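Home and Laundry Help > Folding and storage

How do you fold T-shirts on the bed without the sheet and the shirt creasing up together?

Asked by plusten_top_flat
Viewed 62 times, 3 answers

I do my folding on the bed as there is no table in the flat big enough. The bed is a double with a Deder mattress, quite soft, and I have a jersey type fitted sheet on it. When I fold T-shirts the bottom half goes well enough and then the top half twists round on itself. If I pull it straight the sheet comes with it, and I end up with ridges under the shirt that go into the fold.

I have 17 T-shirts, mostly black cotton, a few with prints on the front. They need to go in a drawer which is 35 cm deep from front to back. At the moment I can get them in only if I push down on them, and then the prints get a crease through the middle.

Things I have tried:

Folding on the floor. Too much fluff, and it shows on black.

Folding on the ironing board. Too narrow, the sleeves hang off both sides.

A plastic folding board from the market in Ranham. It worked but it was made for shirts smaller than mine, and one of the hinges split in August.

I would like a method that works on a soft bed. I don't want to buy another board unless it is a good one. I also don't want to iron T-shirts.

Answer 1 (accepted)
9 people found this helpful

I fold on the bed too and have done for years. The twisting nearly always comes from picking the shirt up in one place and dropping it down. The weight hangs from that one point and the rest gathers into a rope. Once it has landed like that you spend longer straightening it than folding it.

First, clear the bed properly. Push the duvet right up to the top end, and put pillows and anything waiting to be sorted up there with it. You want a clear patch at least twice the width of the shirt. Then pull the sheet tight from the side you are standing on and tuck it well under the mattress. It won't stay perfectly flat on a soft mattress but you can get rid of the worst ridges. 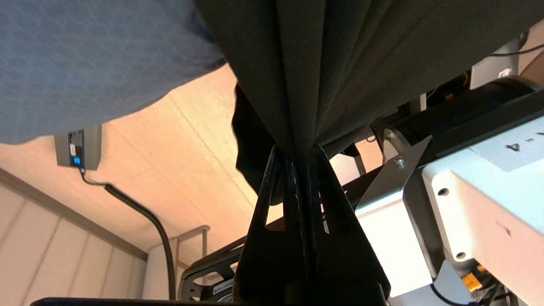
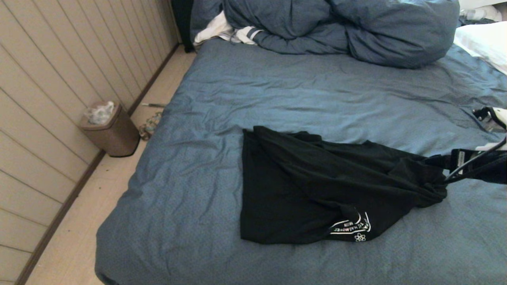 Black cloth held up by a gathered bit, and a black T-shirt on the bed with one side squared off and the other still twisted.

If yours looks like the T-shirt on the bed, don't carry on folding. Open it out again and start from the shoulders.

1. Hold the shirt by both shoulder seams, one in each hand, and give it one good shake.

2. Lay it down hem first, then lower the shoulders. Front of the shirt facing the mattress.

3. Smooth from the middle outwards with the side of your hand. Press lightly. If you press hard the sheet moves and takes the shirt with it.

4. Fold one side in towards the middle, about a third of the width, and turn the sleeve back so that it lies along the fold. Do the other side the same.

5. You now have a long strip. Bring the hem up to just short of the collar.

6. Fold in half again, or in thirds if the drawer is shallow.

With the front facing down at the start, a chest print finishes on the outside. Whether the last fold goes across it depends on how big the print is. For a large one I stop at step 5 and lay the shirt flat on top of the others.

For a drawer 35 cm deep I would fold in thirds and stand them on their edge in a row, collars all the same way. Measure one folded shirt before you do the rest. 17 might go in one row if they are thin, but if they are the heavier cotton you will need two rows.

Answer 2
2 people found this helpful

Put something firm under the shirt. I use the back of a large picture frame with the glass taken out, but a big piece of stiff card does the same job. An Amadi cutting mat is good if you already have one for sewing, I wouldn't buy one specially. Lay it on the bed, fold on top of it, and slide each shirt off on to the pile.

Jersey sheets grip cotton more than smooth ones do. I changed mine for other reasons and folding got easier. An old smooth pillowcase opened out and spread over the sheet would let you test that before you spend anything.

Also fold them soon after they are dry. If they sit in a heap overnight the creases are in them before you begin.

Answer 3
0 people found this helpful

I just roll mine. Takes no time and you can see them all in the drawer.

Comments on Answer 1

plusten_top_flat: Thanks. Holding both shoulders made the most difference. I had been lifting them off the pile with one hand. Two rows in the drawer, with the three printed ones flat on top, and it shuts.

Reply from answerer: Good. If the flat ones slide to the back when you open the drawer, put them at the bottom instead.

plusten_top_flat: They do slide a bit. Will try that.

Comments on Answer 3

plusten_top_flat: I tried rolling before and the hems curled up. It might be the cotton.

Related questions

Best way to get fluff off black cotton
Fitted sheet keeps coming off the corners
Can you tumble dry a printed T-shirt inside out
Storing jumpers in a shallow drawer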